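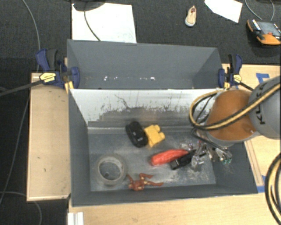

How do you get your kids to pick up toys before bed?
Marta Marchuk
Mine are four and six and every night around 7 it's a fight. I end up doing it myself. What works at your house?

Lesia Hrynyshyn
We put on one loud song and everybody throws stuff in a bin till it ends! No sorting (I gave up on sorting in March), and my youngest thinks it's a race. 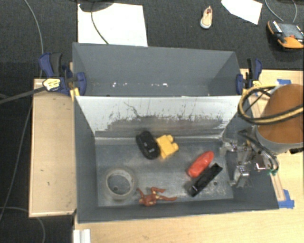
Then I pull out three or four things for the next morning and the rest goes up in the closet. Less out, less fighting.

Taras Yatsenko
get rid of half of it. we had over 200 cars and blocks, they didn't miss any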